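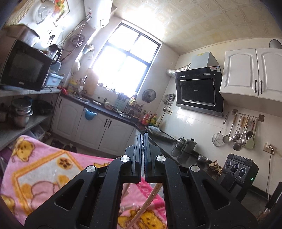

A pink fleece blanket printed with cartoon bears.

Callden's new foreign minister, Nighat Naqvi, told staff in her first address Tuesday's successor government would keep the country's diplomatic posts open, reversing a plan to close several of them.Naqvi spoke in the main hall of the Foreign Ministry in the capital, Borklow, hours after she was sworn in. She said a hiring freeze put in place by her predecessor, Oluf Ásgeirsdóttir, would be lifted in May and that 50 vacant posts overseas would be filled first.

"You have been asked to do your work with too few people," Naqvi said. "We will start fixing that this month."

The ministry employs 3000 people, 1155 of them abroad. Under the earlier plan, the embassy in Rarngate would have shut and its duties would have moved to a regional office. 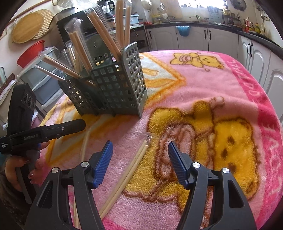 Wrapped wooden chopsticks on a plush pink blanket.

Lawmakers confirmed Naqvi by a margin of 27 votes. Members of the opposition said they supported more hiring but wanted to see how it would be paid for. The ministry has not released a cost estimate.

Naqvi's first trip will be to Rind, where talks on a shared fishing zone stalled over the winter. She is expected to meet with her counterpart there and return to Borklow before the budget debate opens.

Ásgeirsdóttir, who stepped down after a dispute over the closings, did not attend the address. In a written statement, he wished the new minister well and thanked the staff for their service.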